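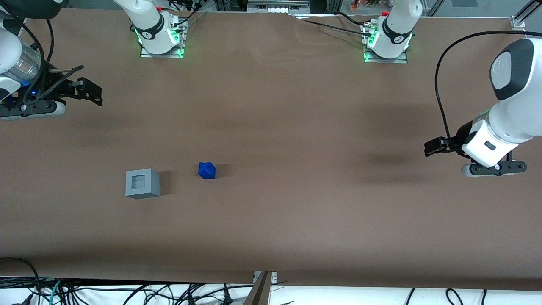

Gray box, blue piece, brown paper.

I have been suspicious of shape sorters for a long time. My sister says this is a strange thing for an adult to have feelings about, and she may be right, but she also bought her son 3 of them before he could walk, so I don't think I'm the one who needs to explain myself.

The usual kind is a bucket with a lid, and the lid has a star, a circle, a square, a triangle and something that could be a flower or a gear. The box says it teaches problem solving. What I have watched happen, over and over, is that the kid takes the lid off and dumps everything in. Then an adult puts the lid back on and says "no, like this," and the kid leaves. I'd call that problem solving, but I don't think it's what the box meant.

So when Fidel Olivares started telling me about the pared-down version, one box, one opening, one piece, I had my arms crossed before he finished the sentence. Fidel gets excited about things. Last year it was sourdough crackers. He thinks most toys fail because there's too much going on, and that if you take away all the choices you find out whether the thing itself is any good. Fine. That's an easy theory to have when you don't have to wrap it and hand it to a four-year-old at a birthday party.

But look at it. A gray cube with a square opening in the top and a thick rim around that. A knobby little blue thing next to it with points going every which way. I can't decide if I like it. The gray is a very serious gray. If you told me it was a pencil cup from an office supply catalog I'd believe you. The blue piece is the one with the personality, and I notice that's where my eye goes every time, which I suppose is a point for Fidel.

My first complaint is the hole. It's square, and the blue piece is not square or anything close to it. It's also a good deal smaller than the box. In a normal sorter the whole idea is that the shape matches the opening, and you get that little moment when it lines up and drops. What is a square opening supposed to tell you about a lump with points on it? Fidel says I'm thinking about it wrong and that it's about putting in and taking out, which toddlers will do until you beg them to stop. I said then it's a box. He said yes. We left it there for a while.

My second complaint is about how these get written up. I went looking for reviews of plain sorters like this and came home with a headache. There's one post, on a site I won't link, that runs to 3,316 words about a wooden cube. It has 277 comments. I read more of them than I'm proud of. Half the people say their child played with it for hours, and I would like to meet these children. The other half are asking whether it can go in the dishwasher, and I trust that half completely.

Here are the things I'd want to know before spending money, and none of the reviews covered them. Does the piece roll under the couch? Something with that many sides ought to stop pretty quickly, but I've been fooled before. Does it hurt when you step on it at night? I'm going to guess yes, all those points, and I'd like to see a reviewer test that one in socks. Can a small hand get it back out of the box without turning the box over? And what do you do when the one piece goes missing, which it will, and you own a gray cube?

Ada Benedetti, who taught preschool for 20 years and has no patience for me or for Fidel, thinks we're both overdoing it. I brought it up at her kitchen table in September and she kept peeling apples. Her view is that kids like a container and they like a thing that goes in the container, and the shape of the hole matters mostly to the parents. She used to set out a coffee can and some clothespins. She said the only trick she ever learned was to clear everything else away first, and to put down a big sheet of plain paper so the table didn't compete. Brown was best because it was cheap and came on a roll.

I'll admit the paper does something. I tried it at home with a mug and a walnut, feeling ridiculous, and the walnut looked like it was about to be in a play. Put the same walnut down on my regular table, next to the mail and the tangerines, and it's clutter. So maybe half of what I've been reading about "beautiful, intentional toys" comes down to somebody having cleared off a table. I'd be happy to pay for that service.

Where does that leave me? I'm not buying one yet. My nephew has a birthday coming up and I'm leaning toward a coffee can, which my sister will hate. If Fidel can get the blue piece in a second color I might reconsider, mostly because then there'd be a spare. He says a second color would ruin it. I told him that's what people say when they only have one color.

If you've had one of these plain box-and-one-piece sorters in the house for more than a week, write and tell me where the piece ended up. I'm less interested in the first afternoon.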